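Packing Table Inspection, Line by Line, With Remarks
By Nesma Erraji
Aug 15, 2023
14 comments | 38 shares

Twice a year I go through the packing benches at Drostcombe with a pen and a bad attitude. The July round was bench 5, which handles the clear plastic display boxes for the Norka and Fiadzo orders. People keep asking for my sheet, so I typed it up with the remarks left in. The official version has the remarks taken out and is much shorter.

Marks are OK, FIX or WATCH. WATCH means I'll be back and we'll both be disappointed.

SURFACE

1. Board sits flat on its frame, no rocking. OK. Pressed on all four corners. In the past this was handled with folded cardboard under one side, and the cardboard outlasted two supervisors.

2. Board clean, no tape residue. WATCH. One gummy patch near the back. Somebody has scraped at it with a thumbnail and then lost interest.

3. Frame edges free of splinters. OK. Run a cloth along the edge before you run a hand along it. I learned this in the other order.

4. Nothing stored on the board between jobs. FIX. A table is a flat thing that attracts mugs. Mugs go on the shelf by the door, where there is a label reading MUGS in letters that can be read from the parking lot.

BOXES

5. Corners checked before filling. OK. Clear plastic cracks from the corner inward, and a crack the length of an eyelash on our table is a split side by the time it reaches the customer. Look along the bottom rim as well as the top.

6. Box stands upright without help. OK. If it leans, it's warped. Put it in the reject bin and don't try to bend it back. I know who has been bending them back.

7. Rejects marked with a strip of tape across the front. WATCH. Three unmarked rejects were sitting with the good ones, looking innocent.

8. Stack of empties no higher than the shoulder of the shortest person on shift. FIX. The current stack was apparently built to the shoulder of a giraffe.

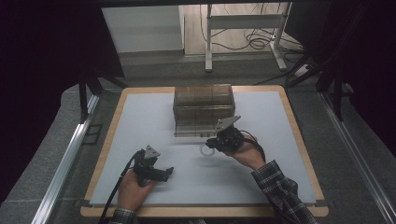 Does a clear tape roll have to come off the table whenever it isn't being used?
It can stay on the board while a job is open, as long as it lies flat and isn't under a box. Once the job is closed it goes back on the hook.

TAPE AND BLADES

9. Tape end folded over. FIX. Clear tape on a pale board is hard enough to see, and finding the end of it has cost this company more hours than the flu. Fold the end. It takes a second.

10. No loose rolls underfoot. OK. I have stepped on one. It rolls exactly as well as you'd expect.

11. Knife retracted and in its holder. OK, to my surprise.

12. Spare blades in the tin with the lid on. WATCH. Tin present, lid present, not introduced to each other.

FLOOR AND CABLES

13. Carpet flat, no lifted seams. OK. Whoever put carpet in a packing room has since moved on to a better job.

14. Cables clear of where people stand. WATCH. Anything that hangs over the front of a table will sooner or later be hooked by a knee. Leave some slack, and keep the slack off the walkway.

15. Walkway clear to the exit. FIX. Blocked by a pallet from Jikwood, 302 flat cartons, delivered early for the first time in recorded history.

PEOPLE

16. Sleeves fastened at the cuff or rolled above the elbow. OK. Shirts are fine. Scarves are not, and neither is the lanyard with the bells.

17. Everyone on shift can say where the first aid kit is. WATCH. Four correct answers and one "upstairs." We don't have an upstairs.

18. Sheet signed by the bench lead. OK. Signed by Esi Aidoo, who added "see you in winter" in handwriting I would call cheerful.

The FIX lines are due before the next run of 200 boxes. Send me a note when each one is done, and please wait until it is done.

COMMENTS

Esi Aidoo
The mugs have moved to the shelf. One of them was yours.

benchtwo_pete
Can we get the same sheet for bench 2? Ours rocks if you so much as breathe near it.

Nesma Erraji
Bench 2 is next. Please take the cardboard out before I get there so I can see how bad it is.

lowshelf
Item 8, measured against me I assume. Thanks for the consideration.

Related
Reading a Crack: When a Clear Box Is Still Usable
Where the Spare Blades Live Now
Bench 4 Inspection, With Fewer Remarks
Carton Deliveries and the Walkway, Again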